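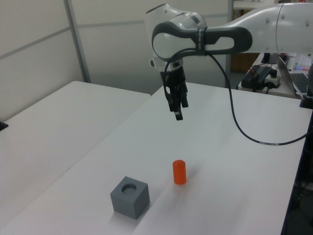 Trutden air rifle: regulator strip, new seals, chrono check

Home Notebook Stocks Air Optics Search

Tuesday, May 2, 2023

Trutden .177 back on the bench. Complaint on the ticket was "creeping up", meaning the first couple of shots after it has stood overnight go high on the card and then it settles. Gauge on the cylinder holds steady, so it isn't losing air to the outside. It is the regulator letting air past into the plenum while the rifle sits.

Degassed with the slotted plug, slowly. Cylinder off, checked clear, muzzle in the trap, dry fired twice to be sure the plenum was empty. Regulator came out with the plastic rod. It was tight for the last bit and I had to go back and warm the block with my hands before it would move. No tools on the bore of that block please, there is already a scratch in it from somebody.

Inside:

- Belleville stack all present, order as per the drawing. One washer slightly polished on the outer edge. Put it back.
- Piston O-ring flattened on one side.
- Seat has a clear ring worn into it and a speck of something in the ring. Brass, I think.
- Filter gauze fine.

The speck is probably the whole story but the seat was going to be changed anyway. Fitted the seat and both O-rings from the Trindivon kit. The kit seat is a touch harder than the original and needs longer to bed in. Silicone grease on the O-rings only, wiped nearly dry. None on the washers.

Set the adjuster to the old scribed line first, then closed it all up and filled to 200 bar from the big bottle. Took a few minutes over the fill. Test gauge on the plenum port read high to begin with, so backed the adjuster off in small steps, degassing each time, until it sat at 119 bar. That matches what Amber Bickerstaff wrote down when she set this rifle up, so I have left it there and made a new scribe mark. The old mark is still visible. Ignore the old one.

Hammer spring not touched.

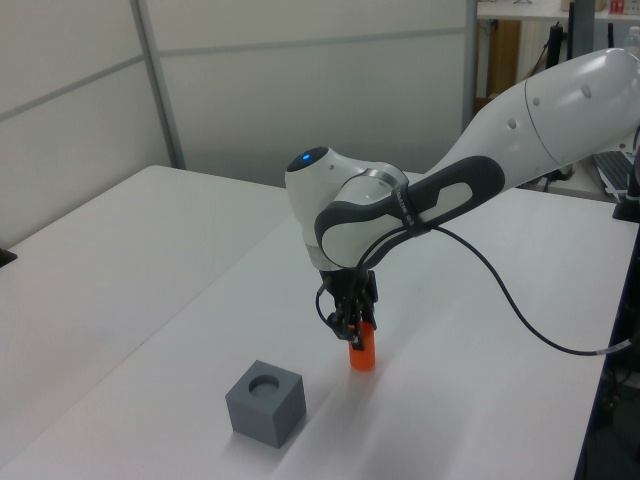 Left it standing through lunch and the plenum gauge had not moved by the time I came back. That isn't as long as overnight so I am not calling it fixed yet.

Afternoon, chrono work. Pindeck on the front of the barrel, not the old skyscreens, which were giving silly readings under the strip lights. Solanki pellets, 8.44 grain, from one tin, not washed or sorted apart from pulling out any with a bent skirt. Shot the full 60 for a match string without topping up.

Average 238 m/s, which works out a bit over 11.4 foot pounds. Under the limit with room, and I don't want it any nearer. The first few were slower than the rest, then it levelled off and stayed level – I put that down to the new seat. There was no fall away at the end of the string, so the cylinder was still above regulator pressure when I stopped.

Trigger feels the same as before. The barrel band grub screw was loose, nipped it up. Moderator thread is a bit rough, ran a cloth round it.

To do:

- Read plenum gauge first thing, before anyone cocks it.
- Shoot five on card from cold, then five more, and compare heights.
- If it has crept, strip again and put in the softer seat from the left-hand drawer.
- Order another Trindivon kit. That was the last one.
- Cylinder test date needs copying on to the ticket. It runs out in September.

The degassing plug goes back in the tin with the lid, not loose in the tray. I spent a good while looking for it this morning.

Recent entries
Pillar bedding a walnut sporter stock
Scope rings: lapping bar worn, what to use meanwhile
Pellet probe O-ring sizes, corrected list
Butt pad spacers and screw lengths
Pindeck battery door repair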